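Magesa Garment Care Vocabulary

README, release of Wednesday, October 2, 2019

Purpose

The Magesa vocabulary is a bilingual (English and French) list of terms for the care, repair and storage of clothing. It is maintained by Bustanden for museums, theatre wardrobes and textile conservators in Canada. The current release holds 1288 preferred terms and 500 cross-references.

Scope

Entries cover fibre, colour, construction, soiling and mending. Dark-dyed cloth has its own branch, as fading and crocking are catalogued separately from other damage.

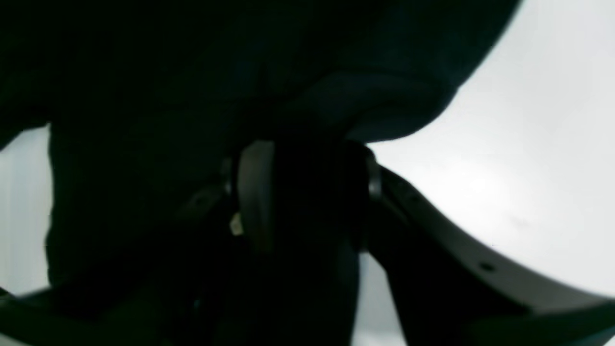
File layout

terms.csv — one row per preferred term
notes.csv — scope notes, keyed to term number
retired.csv — 81 terms withdrawn after the February review

All files are UTF-8. Term numbers are never reused.

Editorial practice

Canadian spelling is preferred; American variants are kept as cross-references. Terms for drape and fold describe how a fabric hangs, and should not be applied to permanent pleats.

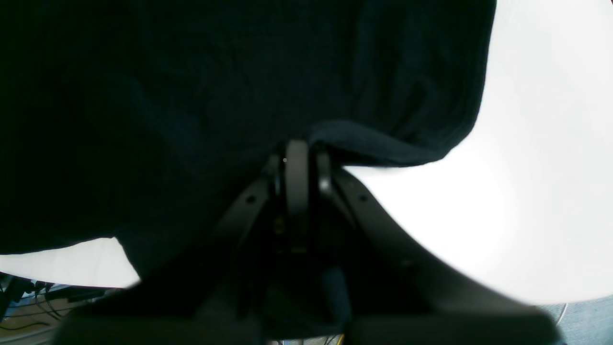
Regional words such as "tuque" are accepted where a printed source can be cited. Trade names are excluded.

Contact

Proposed changes should be sent to Gunhild Eyvindsson, editor. Kristof Van Dijk is responsible for the French equivalents — please copy him on any request affecting both languages.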